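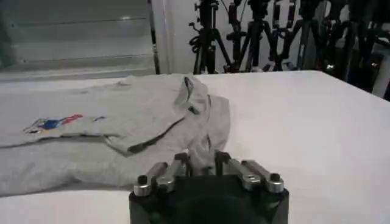
## 4. Setting up the Stondumen 724 at home

This section covers the upper-arm blood pressure monitor lent out by the Balluvcombe health center. It replaces the folded leaflet in the carton, which promises "clinical accuracy in seconds" and then spends two lines on how to sit. The monitor is decent. The leaflet is advertising, and you can leave it in the carton.

Have ready: the monitor, the cuff, four AA batteries, a soft tape measure, and a chair with a back. A pen and the paper log from Section 7 will do more for you than the phone app, for reasons given in 4.4.

> **Caution:** Do not start, stop, or change the dose of any medicine because of a number on this screen. Take the numbers to whoever prescribes for you.

> **Caution:** Do not put the cuff on an arm with a dialysis fistula, a drip line, or a wound, or on the side of a mastectomy or lymph node removal unless your doctor has told you it's fine.

### 4.1 Check the cuff size before anything else

1. Bare your upper arm and let it hang.
2. Find the midpoint between the bony tip of the shoulder and the elbow. Measure around the arm there, snug but not tight.
3. Compare your figure with the range printed on the inside of the cuff. Ignore the words "fits most adults" on the carton. I'd like to know which adults they measured.
4. If you fall outside the range, stop and swap the cuff at the front desk. A cuff that is too small usually reads high, and one that is too large usually reads low. Averaging more readings won't fix either.

Note: if you're right at the end of a range, wrap the cuff and look at the index arrow. It must land between the two lines marked on the edge. If it doesn't, the tape measure was being kind to you.

### 4.2 Power and first start

1. Slide off the cover on the underside and fit the batteries, all four from the same pack. The leaflet claims 2,000 measurements per set. We've never had anything like that from a loaner, so keep spares in the house.
2. Push the air plug into the socket on the left side until it clicks. A half-seated plug leaks, and the monitor will pump, sigh, and show E2.
3. Hold SET until the hour blinks. Set the hour and minutes with the right-hand button, then the month and day. People skip this, and then their morning readings are stored as 3 a.m. and are no use to anyone.
4. Press USER to choose A or B. If two people share the monitor, write your letter on the cuff pouch.
5. Clear the memory left by the last borrower: hold MEM until "CLr" shows, then let go and press it once more.

The monitor holds 100 readings per user. When it's full it drops the oldest one without any warning.

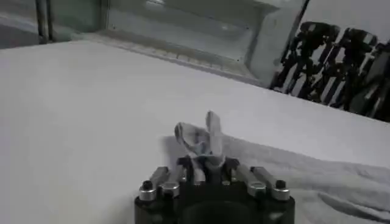 ### 4.3 Taking a reading

Most bad readings come from this part, and the machine can't tell you so. It will show a crisp, confident number whether you sat quietly or ran up the stairs with the cuff under your arm.

1. Skip coffee, tobacco, and exercise for half an hour beforehand. Use the bathroom. A full bladder can push the reading up.
2. Sit with your back supported, both feet on the floor, and your legs uncrossed. A couch you sink into won't do.
3. Rest your forearm on a table so the middle of the cuff is level with your heart. If the table is low, put a folded towel under the arm. Don't hold the arm up yourself.
4. Wrap the cuff on bare skin, its lower edge an inch above the bend of the elbow, the tube running down the inside of the arm. You should be able to slip two fingertips under the edge. A sleeve pushed up into a tight roll is worse than no sleeve, so take the arm out of it.
5. Sit for five minutes. No talking, no phone, no television news.

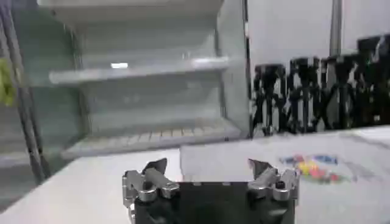 6. Press START and stay still and silent until the cuff lets go. The squeeze is firm. If it hurts badly, press START again and the air will release.
7. Write down all three numbers: the top (systolic), the bottom (diastolic), and the pulse, with the time.
8. Wait one minute and repeat. Write down the second reading even if you liked the first one better.

Note: on your first day, measure both arms. If one runs higher, use that arm from then on and tell your doctor about the gap if it shows up again the next day. Small differences are common.

> **Caution:** If you see a top number over 180 or a bottom number over 120, wait a minute and measure again. If it's still there and you have chest pain, shortness of breath, weakness, numbness, back pain, a change in vision, or trouble speaking, call 911. If it's still there and you feel well, call your doctor promptly. Don't sit there pressing START until something nicer turns up.

### 4.4 What the extra features are worth

**Color bar.** The strip beside the screen goes green, yellow, or red. I can't find the cutoffs anywhere in the leaflet, and your own target may be different from the one the maker had in mind. Go by the target your doctor gave you.

**Irregular beat symbol.** A small heart with a jagged line. It can come up if you moved or coughed, and it can also come up for a real rhythm problem. Once is worth writing down. If it keeps coming back, make a call. Its absence proves nothing, whatever the carton says about "heart screening."

**Phone app.** It pairs well enough. It also rounds its "weekly trend" into a smooth curve that hides the one bad morning your doctor would want to see, and it asks for your birthday and email before it will show you your own numbers. Use it if you like. Bring the paper log anyway.

**"Stress score."** Leave it off. Besson, who make the thing, were asked in July what it's calculated from, and we got a brochure back.

### 4.5 How long to keep going

Borrowers at Balluvcombe are asked to measure for 14 days, two readings in the morning before medicine and food, and two in the evening. If your doctor has given you another schedule, follow that one.

Leave the first day out when you work out the average. Most people are still fighting the cuff. After that, every reading counts, including the ones taken after a poor night. Crossing out the ugly ones is the most common thing we see on returned logs, and it makes the whole exercise pointless.

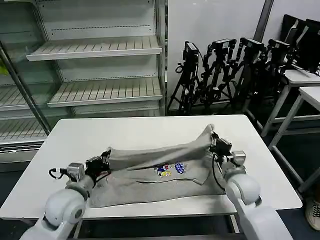 Marcelle Cordier wrote in the margin of her log that she'd measured nine times in one evening and got nine different answers, so why should she trust any of them? It's a fair complaint. Blood pressure moves all day, and back-to-back readings with no rest in between squeeze the same arm over and over. Two readings, a minute apart, then put the monitor away. If those two are far apart, take a third and record it too.

### 4.6 Comparing it with the clinic

Don't take "validated" on trust, either. Validation means a model did well on a group of people under test conditions. It doesn't vouch for this particular unit after years in other people's kitchens.

1. Bring the monitor and cuff to your next visit.
2. Rest for five minutes, then take a reading with yours.
3. Have the nurse take one on the same arm a minute later with the clinic device.
4. Repeat the pair once. Write all four results on the back page of the log.

If the two devices keep disagreeing by more than 10 points, hand the loaner in at the desk. Aurélien Perrin sends suspect units to the workshop in Danenholm for a pressure check, and you'll get a different one to take home the same day if there's one on the shelf.

Error codes are listed in Section 5. Cleaning the cuff is in Section 6.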